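4. Setting up the drum module and connecting the players

This section covers the first set-up of the Zedance 2 performance system: fitting the drum module, connecting it to the sequencer, and setting the timing. Read section 3 (Unpacking and floor plates) first. All work in this section is done with the mains lead out of the wall unless a step says otherwise.

4.1 What you need

A flat floor area at least 2 metres wide, with the floor plates already bolted down.
The hex key supplied in the Tusberg hardware bag.
One five-pin MIDI lead for each player. Leads longer than 5 metres are not advised.
A drum kit with a standard bass drum hoop. The kit is not supplied.

4.2 Fitting the drum module

1. Place the kit on its mat and lock the bass drum spurs. The kit must not creep when it is struck.
2. Lower the module frame over the stool position until both feet sit in the floor plates. Turn each foot clockwise until it clicks.
3. Fit the left and right stick arms. They are marked L and R on the underside of the collar and will not seat in the wrong socket.
4. Push a drumstick into each grip, butt end first, up to the moulded stop. Tighten the grip screw with the hex key. Do not use thread lock.
5. Clamp the pedal striker to the bass drum hoop. Leave the clamp slightly loose until the beater angle has been set in 4.5.
6. Run the air lines behind the frame and push them into the numbered ports. Tug each one gently. A line that pulls out was not fully home.

Note: The arms hang loose with the air off. They can be moved by hand without damage.

Caution: Keep hands and faces outside the marked arc whenever the compressor is running, even if no song is loaded. The arms return to rest at full speed when air is first applied.

4.3 Power and air

The compressor and the control box need separate wall sockets. If both are run from one extension lead, the voltage drop when the compressor starts can reset the control box and lose the current song position. Avoid sharing a circuit with heating or laundry equipment for the same reason.
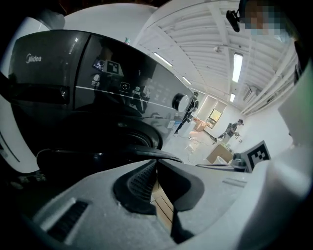

Midea front panel, with power button and control knob.

1. Set the control box switch to OFF.
2. Plug in the compressor and let it fill. It stops by itself at working pressure.
3. Plug in the control box and set the switch to ON. The status lamp shows amber during start-up and green when the box is ready.
4. Open the air valve by a quarter turn. Wait for the arms to settle, then open it fully.

If the lamp stays amber for more than a minute, switch off, check the air lines and start again from step 1. If it shows red, go to section 9.

4.4 Connecting the players

The drum module is always player one. The guitar and bass modules may be connected in any order after it.

1. Run a MIDI lead from the OUT socket on the control box to the IN socket on the drum module.
2. Run a second lead from THRU on the drum module to IN on the next player. Repeat down the line.
3. Set the channel dial on each player. The factory settings are 10 for drums, 2 for guitar and 3 for bass.
4. Press SCAN on the control box. Each player that is found makes one short movement: a tap on the snare, a single open string.
5. Check the display. The number of players shown should match the number connected. If it does not, look first for two players set to the same channel.

Note: Players bought before the Wihongi control box was introduced use firmware 118 and will not answer a scan. They still play normally, but they must be added by hand from the PLAYERS menu.

4.5 Setting the strike height

Strike height is stored separately for each drum and cymbal. The values run from 0 to 999, where a higher value gives a longer throw and a louder note. The starting value for the snare is 549.

1. Choose SETUP, then STRIKE, then the drum you want to set.
2. Stand outside the arc and press TEST. The arm plays four even notes.
3. Adjust the value until the stick tip rebounds cleanly. A dull double note means the throw is too long or the head is too slack.
4. Set the beater angle on the pedal striker, tighten the clamp and repeat the test for the bass drum.
5. Press STORE. Values that are not stored are lost at power-off.

Caution: Do not test cymbals with the stand wing nut fully tightened. The cymbal may crack at the centre hole.

4.6 Timing offset

Air-driven arms take a short time to reach the drum, and fingered strings speak sooner than a struck head. The control box corrects for this by sending each player its notes early by a fixed amount.

1. Load the demonstration song "Dullcombe" from the internal memory. It is a plain beat with all players on the first note of every bar.
2. Choose SETUP, then OFFSET, then AUTO. Keep the room quiet. The microphone on the front of the control box listens for roughly two minutes.
3. When the display shows DONE, play the song through once and listen to the first note of each bar.
4. If one player is still ahead or behind, choose OFFSET, then MANUAL, and change that player's figure one step at a time.

Loosely timed playing can be selected under FEEL. It adds small random shifts to each note and does not change the stored offsets. Leave FEEL at zero until set-up is finished.

If the display shows code 1508 during AUTO, the microphone could not separate the players. Turn down any amplifiers and run the step again. If the code comes back, disconnect all players except the drum module, run AUTO, and then add the others one by one.

4.7 Shutting down

1. Stop the song and wait for the arms to return to rest.
2. Close the air valve.
3. Set the control box switch to OFF, then unplug the compressor.
4. Open the drain tap under the compressor tank until no more air comes out. Close it again before the next use.

Continue with section 5, Loading songs.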